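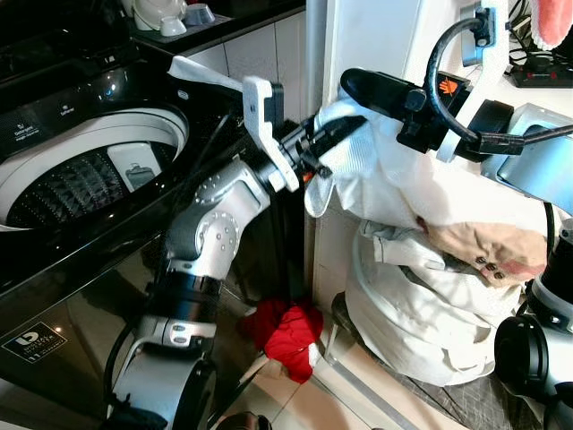

Both arms over the bag, left gripper holding a white garment. Black top loader on the left, drum open.

Linden laundry cell – inspection before a recording block
Task: bag to washer, mixed clothing
Month: December
Checked against: Rowlands cell sheet, laundry version

Result: passed with comments. Two items to clear before the next block.

1. Floor and walkways
Tiles dry at start of check: Yes
Floor clear inside arm reach: No
Comment: Red cloth with white edging on the floor between the washer and the bag, touching the left arm. Pick up loose items between takes. If an item is dropped during a take, leave it until the arms are parked, then mark the take as "dropped item" in the log. Do not reach in for it.

2. Bag and stand
Bag open at the top: Yes
Stand steady when pushed by hand: Yes
Comment: The bag slumps as it empties and the sides fold in over the clothes. Takes with a folded bag are still wanted, as the Nemex model has few of them. Reset the bag by hand only with the arms parked.

3. Left arm
Joint screws tight: Yes
Cable clear of joints through full travel: Yes
Finger plates free of cracks and sharp edges: Yes
Comment: Slight wear on one finger plate. No snagging on the test cloth. Look again after 100 takes.

4. Right arm
Coiled cable clear of gripper jaws: Yes, see comment
Wrist housing closed: Yes
Motor joint free of fluff: No
Comment: The coil loops over the top of the gripper and drops lower when the wrist turns in. It did not reach the jaws in the slow run. Add a second clip before running at normal speed. Fluff wiped off the joint during the check.

5. Washer
Plugged in for recording: No (correct)
Lid stays open without support: Yes
Drum empty at start: Yes
Comment: The washer is never powered while the arms are live. The front panel is glossy and reflects the robot arm. This has no bearing on safety, but leave the panel as it is, because the earlier takes have the same reflection.

6. Wall, shelf and worktop
Power strip off the floor: Yes
Cables tied: No
Towel clear of arm reach: Yes
Comment: The cables on the shelf under the pink towel are in a tangle. Tie them back and move the towel off the shelf area altogether. Cups and the white appliance on the worktop are out of reach and may stay. The appliance must be empty.

7. Stopping and handover
Stop button within reach of operator: Yes
Both arms stop when pressed: Yes, tested three times
Arms hold position after stop: Yes
Comment: The left gripper stays closed after a stop, so a garment may still be held. Release it from the Stallurico panel. Do not pull.

8. Recording limits
Operator break every 30 minutes: Agreed
Second person in the room: Agreed
Comment: The block is planned at 3000 takes, shared over several shifts. Nearly all will be single garments. Failed grasps are kept and labelled, and an operator should not rush or force a grasp to save a take.

To clear before next block
Item 4: second clip on right arm cable – open
Item 6: shelf cables and towel – open

Done during check
Item 1: red cloth picked up
Item 4: fluff wiped off motor joint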